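Kutitar Drinks and Tables
README, last revised February 28, 2018
Maintained by Elango Murthy

What this is

A set of pictures and short notes on bottled drinks in ordinary rooms: on tables, near tables, beside refrigerators, being picked up and put down. There are 668 entries. Each has one picture, one line of notes and a handful of tags. It was put together to check a claim I kept hearing, that the drink in a clear bottle can be told from its color. I didn't believe it when I started and I believe it less now.

Where it came from

The first entries were made in July for a smaller list called Jilel. Jilel had tags but no notes, and the tags were bad. "Juice" was used for anything orange or yellow. I threw out the tags, kept the pictures and started again. Anything marked "old" in the source column comes from Jilel. Treat those entries with more suspicion than the rest, even though I went over them twice.

What the tags mean

drink: tea, water, juice, soda, other, unsure. Tea covers everything from pale yellow to nearly black, as long as the person writing the entry had some grounds for calling it tea.
cap: the color of the cap, in one plain word. Green is green, bright or dull.
place: on table, at table edge, in fridge, on floor, held.
surface: the color of the tabletop only. No guesses at what it is made of.
floor: wood, tile, carpet, not visible.

An entry can have two place tags. A bottle that is held right by the corner of a table gets both "held" and "at table edge", and people who want only one answer per entry will have to pick for themselves. I tried forcing a single tag for a while and the results were worse – three of us disagreed on nearly every bottle near a corner.
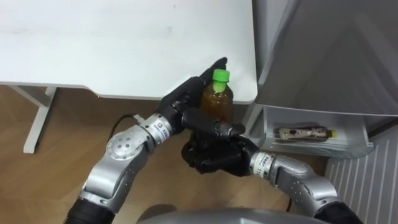 The edge cases matter more than their number suggests. If a bottle overlaps the edge of a table from where you are looking, you can't always say if it is over the table or in front of it. The Gaber notes, which some of you will have used, call all of these "on table". I think that is wrong and have not copied it.

Known problems

Amber and brown drinks are the weak spot. Light coming through the plastic makes one part of the same drink look darker than another, and a hand around the label takes away the best clue. In 15 entries I changed the drink tag to "unsure" after a second look. There are surely others I missed.

White tables are far too common. If your results look good on this set, try them on a dark surface before you tell anyone.

Cap color is tempting as a shortcut. Green caps do turn up on tea, but they turn up on other things too, and I would not trust any result that leans on them.

Please don't use this set to say anything about what people drink. It was never a survey.

Files

entries.csv has the tags and notes
pictures/ has the pictures, named by entry number
changes.txt has every tag I changed, with the old value beside it

Version 3 is the current one. Version 2 had the floor column shifted down by a row and should be deleted. The copy on Kurex is still version 2 as far as I know – I have asked for it to be replaced.

Corrections are welcome if they come with an entry number.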